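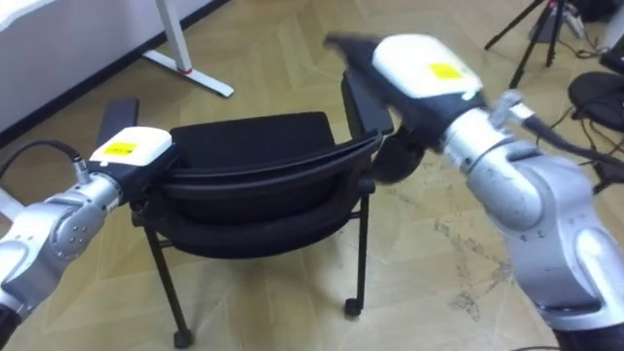 Flarnolow Facilities Trials Group

Projects > Room Reset > Progress reports

September 6, 2019

Quick update on the Fiva two-arm kit, on loan from Mangubat. Chair work started in August, 26 runs logged so far. Black office chair with armrests, one arm to each side, shift it across the parquet and park it at the desk. Six runs stopped early — casters swivel, chair turns, the arms end up fighting each other. Slower approach on the right side helps. Not fixed.

Grippers fine on flat armrests. Havent tried chairs without arms, need to before we say anything to the Bretier site.

Support from Mangubat is good, replies same day mostly. Manual is poor. Wrist cable section is one page and the drawing is for the older model. We wrote our own setup sheet, copy on request.

Spending: 40 hours of staff time used, no hardware bought. Would like 2 spare wrist cables out of the remaining budget, pls confirm.

Next — armless chairs, then stacking stools if time. Loan extention still to be agreed, we need an answer on that before teh next report. Floor wear to be checked as well, Bretier asked.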